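Marlene Arsenault
Posting a thread on where our student project stands, for the people who asked after the last meeting. It's long. Mute me if you need to.

1/ The project is called Grakico. It is the capstone for the robotics certificate, and there are four of us on it. The goal is to teach a robot arm to pick up small household things and put them down in a new spot without knocking them over.

2/ We don't program each motion. A person holds a gripper in one hand, does the task with it, and the camera on the gripper records. Later a model is trained on those recordings. The arm gets the same style of gripper, so what it sees should match what the model saw.

3/ The first two weeks went into calibration and nothing else. Our instructor, MacPherson, would not let us record until every gripper opened and closed to the same width on the readout. Ours was off by a couple of millimeters. We reseated the finger pads and it came back in line.

4/ After that we wrote the task list. Every task gets one line: what you pick up, where it starts, where it ends. If a task needs two lines, we split it. "Move the card in its holder to the other side of the table" is one line. "Clear the table" is not a task.

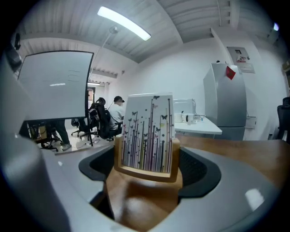 5/ The rule for approach is slow and level. Bring the fingers in on both sides, close until you feel contact, stop for a beat, then lift. The stop matters for training. Without it the model learns to lift while the fingers are still closing, and the object tips.

6/ We learned that from our first model. It reached for things fine. Then it started lifting early almost every time. When we went back through the recordings, all four of us had been doing the same thing by hand and had not noticed.

7/ So we threw out the first batch and started over. Count at this moment: 3,614 recordings made, 3,276 kept. The rest were dropped for bad tracking, a missed grasp, or somebody starting before the beep.

8/ Tracking is the usual problem. The software works out where the gripper is from what the camera sees around it. Point it at a blank wall up close and it gets lost. Wave it fast and it gets lost. We now start every take with a slow look around the room, and the drop rate went down.

9/ A few people asked what software we use. The tracking part is open source. The sorting tool is our own and is called Grirneck. It plays each take at double speed and you press K to keep or D to drop. It has no undo. We are adding undo.

10/ Sorting takes longer than recording. A take is short, but you have to watch all of it. I do mine in sets of 12 and then get up and walk around. Past that I start keeping things I should drop.
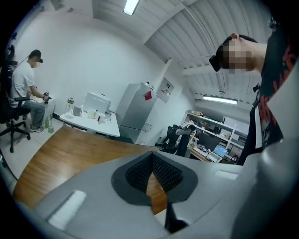
11/ Next question was about where we record. The short answer is ordinary rooms, the way they already are. We tried a bare table against a plain backdrop early on and the model did well there and badly everywhere else. Now the takes have whatever the room has in them. On the shared table by the fridge there's a white kettle, a mug, and a water bottle with a green lid, and they can stay where they are. The model needs to learn that a mug across the room is not the thing it was asked to move.

12/ Same goes for people. If someone is sitting in the room when we record, they can keep sitting there. Faces get blurred before anything is used for training. That was a condition from the college and we would have done it anyway.

13/ Lighting is the part I'd like more variety in. Nearly everything so far is under ceiling lights. We want some takes by a window in the morning and some late in the afternoon with one lamp on. If you have a room we could use for an hour, send me a message.

14/ On cost, since it came up twice: the gripper bodies are printed at the college, so we pay for filament and pads. The camera is the expensive piece. We have two and we share them. The sign-out sheet is on the shelf. Please write down when you bring one back and not only when you take it.

15/ The arm itself is on loan from Ellemano, a small shop that repairs packaging equipment. It's an older model and the third joint is noisy. It repeats well enough for what we do. We get it through the end of the term.

16/ Test plan. Each model gets the same set of tasks with the objects started in marked spots, then again with the objects moved a hand's width away. We write down whether it reached, whether it grasped, and whether it set the thing down upright. Three separate columns. A single pass or fail column hid the early lift problem from us for a week.

17/ Current results are mixed. Reaching is good. Grasping is good on anything with flat sides. Round things still slip, and I think the answer is more takes with round things, but one teammate thinks it's the pads. We're going to swap the pads on one gripper and leave the other alone and compare.

18/ What I'd do differently: write the take rules before the first recording, have a second person watch the first 20 minutes of takes, and label the memory cards. We had two cards with no labels and lost an evening to that.

19/ Demo is on Tuesday in the downstairs lab, after the line follower teams. You can try the hand-held gripper yourself if you come early. Close, stop, lift.

20/ Pad comparison goes up in a separate thread when the takes are sorted. Replies are open if I missed your question.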